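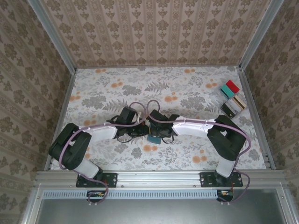 About Bidari

Bidari sorts, checks and repacks small parts for firms that would like somebody else to do it. We've a unit on the Wotton road, a kettle that takes its time and a staff of 20, plus robot arms, which don't get a locker.

Uyên Đàm started the business in her spare room with a set of kitchen scales and a contract for Barrios, who made children's puzzles and kept putting the wrong pieces in the boxes. The puzzles are long gone. The wrong pieces have kept us going ever since.

What the robots do

The arms work in pairs. They pick small blocks and fittings out of a tray, pass them between grippers and put them down where they're wanted. They're slow. Vinh Tiêu, our quickest packer, raced a pair of them one December and had time to eat a mince pie during the second half. But Vinh goes home at six and has a bad wrist, and the arms will carry on with the dull jobs until someone tells them to stop.

They're also fussy. They dislike shiny bags and anything that rolls. We papered the inside of one enclosure in beige damask and gave it a floor of ferns and orange flowers, so the arms would learn to cope with a busy background. Visitors tell us it looks like a guest house. Fabian Danzer, who chose the wallpaper, takes this as praise.

What changed for the rest of us

When the first pair arrived there was a fair amount of muttering, most of it from Hòa Khúc, who had read an article. We held a meeting on Wednesday, July 10, 2019 and wrote down what we'd promise. It fits on one sheet and hangs by the kettle:

No one loses their job to an arm.
Whoever used to do a task by hand gets first go at running the machine that does it now.
Anyone can stop the arms, for any reason, and won't be asked to fill in a form.

We've kept to it so far. Hòa now sets up every new job and is very hard on articles. Vinh trains new starters and does the awkward orders the arms can't manage, of which there are plenty. Not everything got better. The packing bench used to be where you heard all the news, and with fewer people sat round it you have to go looking. We moved the tea break to 20 minutes, which has helped a bit.

Working with us

We take on jobs from 200 pieces upwards. Trasik, our booking system, will give you a price and a date, and Uyên Diệp in the office will then ring you with the correct date.

If you'd like to see the arms at work, ring first and wear sensible shoes. Parking is behind the building, next to the skip.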